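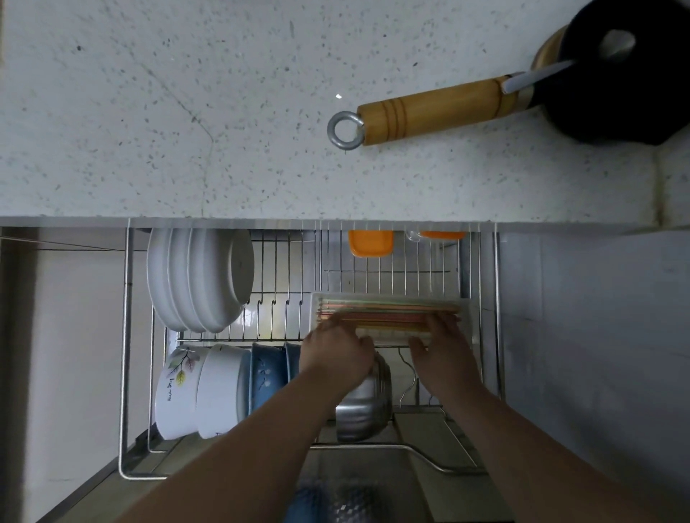

What do you do with a dead relative's recipe cards when half of them make no sense?

You cook them in order and complain on the internet. My great-aunt left me a tin of 656 cards and no instructions, so that's the plan.

Threads > Food > Family Recipes > Lowri Voyle

2/ The tin is an old Zornholm biscuit tin with a dent in the lid. She filed by a system known only to her. "Fish pie" is under T. I thought T for Tuna. There is no tuna in it.

3/ Card one: "Soup. The usual way." End of card. Thanks, Aunt Morris. (Morris was her last name. Everyone called her that, including her husband.)

4/ Some cards are extremely precise about the wrong thing. The custard one gives no amount of milk but says to stand facing the window.

5/ Oven temperatures are given as "Lelell's oven, hot" or "Lelell's oven, not so hot." Lelell was a bakery in town that let people bring in their own pans on baking day. It closed before my mother was born. I've been going with 200 Celsius for hot, and a prayer for the other one.

6/ She also graded things. Every card has a mark out of 100 in the top corner, in pencil, revised over the years. Her plum cake climbed from 61 to 88 and then crashed to 40 the July my uncle got married. I have asked. The family has closed ranks.

7/ The highest score in the tin so far is for boiled potatoes.

8/ I've cooked 13 now. Four were good, one was wonderful, and the rest tasted like the power had gone out in 1951 and people were making do. The wonderful one was an onion thing on toast, filed under B.
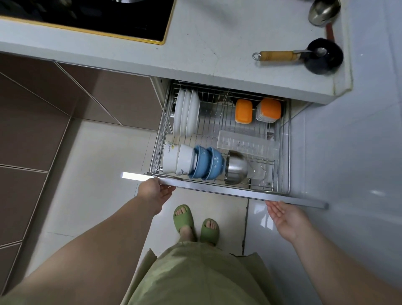 Plates in the drawer, orange lids at the back.

9/ A word on handwriting. Her "tsp" and her "cup" are the same squiggle. I found this out with cloves.

10/ My cousin wants to scan the lot and make a book for the Trekdale reunion. Fine by me — but then somebody has to decide whether "butter, as for Easter" is a quantity. I vote we print it as is and let the next generation suffer.

11/ Next up is a card that says only "Do not make this again," followed by a full list of ingredients and a score of 72. I've bought the ingredients.

Comments

pennyroyal_k: My grandmother wrote "bake until it looks like Frank's." We never met Frank.

dunstable: B for bread? For the onion toast?

Lowri Voyle: I checked. The bread cards are under L.

marrowfat: Please post the 72 one. My guess is liver.

oldtinlid: Nearly sure "the usual way" means with a ham bone. It did in our house.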